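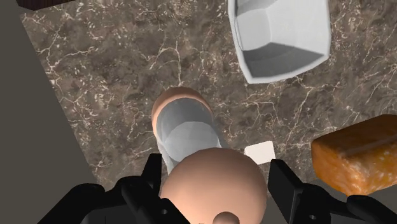

An empty white bowl on a veined brown countertop, computer rendering.

Landry Bowl

The Landry Bowl is a post-season football game claimed to be the oldest continuously played small-college fixture of its kind in the region. The claim rests mainly on the organizers' own programs and has not been well supported by outside records. The game is played each November at Kastavton Field, which has a stated capacity of 5,200, a number that appears to include standing room on the grass bank behind the north end zone.

History

According to the usual account, the game was founded by Réjean Fraser, a former lineman who wanted a neutral-site final for colleges left out of the larger playoffs. Fraser's memoir describes a packed opening game played in sleet. The only surviving gate sheet lists 135 paid admissions, and the weather column is blank. Later programs repeat the memoir almost word for word, so they can't be treated as separate sources.

Claims of an unbroken run are also disputed. At least one edition was replaced by an intrasquad scrimmage after the visiting team withdrew, and the organizers count it as a full game. Without it, the streak is broken in its ninth season.

Format

Two teams are invited by a selection panel. The criteria are said to be win-loss record, strength of schedule and "readiness to travel," the last of which has never been defined. Critics have noted that colleges within 200 kilometres of the stadium are picked far more often than their records would suggest. The panel doesn't publish its votes.

Ties are settled by alternating possessions from the 25-yard line. A rule allowing a tie to stand was dropped after 5 seasons.

Records

The single-game rushing record is credited to Gordon Carrier of Tesitz College. His total was revised upward twice, both times by the college's own sports office, and no play-by-play sheet for the game has been found. Some reference lists leave the mark out or flag it as unofficial.

Sponsorship

The game was briefly known as the Jandudix Landry Bowl. Organizers described the deal as a lasting partnership when it was announced on 08/07/2020, but the sponsor's name was gone from the program two seasons later. Terms were never released, and published estimates of its value trace back to a single unsigned newspaper item.

See also

Kastavton Field
Tesitz College football
List of disputed college rushing records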